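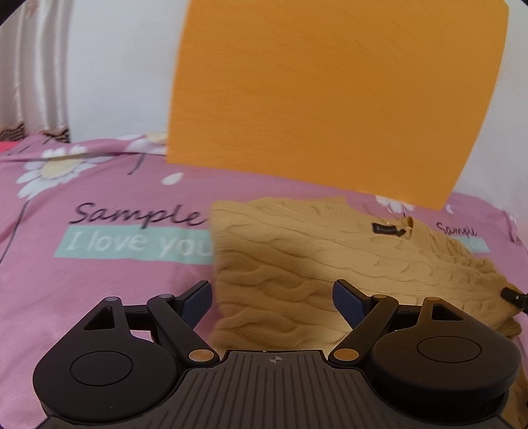 Textiles and Care, wk 4 -- knitted fabrics, handling and storage
Relton Building, bring the fibre sheet from last time

3 comments

Recap first. Woven = two sets of yarn crossing at right angles. Knitted = loops, each one pulled through the one before. Most of what follows comes out of that. Loops can move, so a knit stretches, and it also sags, snags and grows if you hang it by two points for a winter.

Weft knit v warp knit. Weft: one yarn running across, row by row, what you get from hand needles and most jumper machines. Will unravel. Warp: lots of yarns running lengthways, zigzagging between neighbours, tights and sports linings etc. Mostly won't unravel. For the test you only need to draw weft, front and back. Front shows little Vs, back shows bumps.

Cables. Not a different stitch. A group of stitches held to one side while the next group is worked, then picked up again, so they cross. Uses more yarn for the same width and pulls the fabric in. A cabled piece comes out narrower, thicker, heavier than plain with the same number of stitches. Handout swatches: the plain Vuscombe one and the cabled one were both cast on with 27 stitches, put them sideby side and measure. Write both widths in your book, we'll need them next time.

Weight when wet. The Nundus test jumper (wool, cabled, adult medium) took up 244 g of water after spinning. All that weight hangs off the shoulders if you peg it there. So -- dry flat. On a towel, away from the radiator, turn it over once the top feels dry. Pat to shape while damp, wool will more or less stay where you put it.

Washing, quick version
- read the label, then believe the label
- wool: cool, short, very little rubbing. Felting = scales on the fibre catching on each other, needs movement as well as heat and wet
- acrylic: warm is fine, hot isn't, it goes limp and doesn't come back
- cotton knits: shrink mostly lengthways, pull gently to length before drying
- no wringing, any of them. Roll in a towel and press

Folding. Two ways, we tried both in class. Front down, sleeves in across the back, hem up to the collar. Or in half down the middle, sleeves laid together, then fold up from the hem. Second is faster, first stacks better. Either way heaviest at the botom of the pile and no more than 4 high for chunky ones or you get creases across the cables that take steam to shift.

Moths -- it's the grubs that eat, the adults don't. They like wool that's been worn, sweat and food marks esp. So wash before you put away for summer. Cedar smells nice, evidence is thin. Freezing works if it's sealed in a bag and left in long enough, times are on the Castillo sheet (page 2, ignore the oven method).

Pilling. Short fibres work loose, tangle, sit on the surface. Worst under the arms and where a bag rubs. Comb or shave with the garment flat, never while wearing it. Soft loosely spun yarn pills most, which people never expect given what it costs.

To do
1. finish the swatch measurements
2. label drawing of weft knit, front and back, pencil
3. find one care label at home and copy out every symbol with its meaning

Labels due in by 4, box outside the office. The June timetable is going up on the same board.

Shared 2 times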